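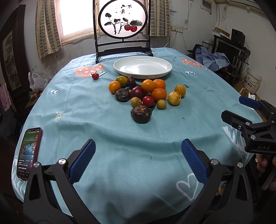
Fruit task, start state, wrist view. Plate at the back, blue pads open.

Thread: Fruit-to-plate task, grouping and camera question
Board: Student Projects > Manipulation

kragh_lab2
Posting for our student team. The task is to move small produce from a tablecloth onto an oval plate with a two-finger gripper. Data comes from hand-held grippers. We are training one policy per hand and the club wants a frozen task definition before August.

Current definition: items start in a cluster in front of the plate, plate starts empty, episode ends when the last item is on the plate. Open question is whether the start cluster should be this tight. Citrus touches citrus, and the little tomato between the two yellow-green fruits has one of them right against it.

pivotpin
Too tight for a first pass. With items in contact, the finger has to go down between two round objects and you end up learning pushing and grasping at once. Space them one pad width apart, get a baseline, then close the gaps.

Nimal Karunaratne
Disagree. We ran spaced layouts for a whole term on the Brondis project and the policy fell apart the first time two mandarins touched. Collect the hard layout from day one. A push that frees an item is part of the task.

pivotpin
How many episodes did you have?

Nimal Karunaratne
2,624 across both hands, after filtering.

pivotpin
Then that is a different situation. A student team will not get there before August. With a tenth of that I would still space them.

ralla_user
Separate point. Your tablecloth has coral and white prints on it. The coral ones are close enough to tomato color that I would expect false reaches, especially toward the heart on the left with the single tomato next to it. Use a plain cloth.

kragh_lab2
The cloth stays. The rules call for a household surface and the evaluation table will be patterned too. We can swap in different cloths between sessions.

ralla_user
Swap them then, at least 5. One patterned cloth is worse than one plain cloth in my experience.

Nimal Karunaratne
Agree on swapping. Also move the plate. If it always sits in front of that screen with the oval panel, the policy may key on the panel and ignore the plate. Offset it left and right between episodes.

elulberg_mech
Mechanical side. What is the grip plan for the water chestnuts? The big one nearest the camera has peeling skin on top. Ribbed pads can catch a loose flap and the item rotates on lift. We dropped the squeeze speed and went in from the sides, below the scarred part. The flattened one is harder. We tip it against a neighbor first.

kragh_lab2
No plan yet beyond "low and slow". Tipping against a neighbor is an argument for the tight cluster.

pivotpin
It is an argument for a tight cluster around one item. You could do 2 layout classes: spaced for the citrus and tomatoes, contact for the chestnuts. Tag them in the episode metadata so you can split the results later.

kragh_lab2
That I can sell to the team. Next question, placement order. Free order or fixed?

elulberg_mech
Fixed. Large items first, against the rim, small ones after. A cherry tomato placed first gets knocked around by every mandarin that follows.

Nimal Karunaratne
Free order, with a rule that both operators write down what they did. Fixed order hides recovery behavior.

kragh_lab2
We will do 16 episodes of each this week and compare drop counts. Layout classes as pivotpin described, plate offset per episode, cloth changed per session. I will post the split when it is labeled.

ralla_user
Post the failures as well, with the cloth noted for each one.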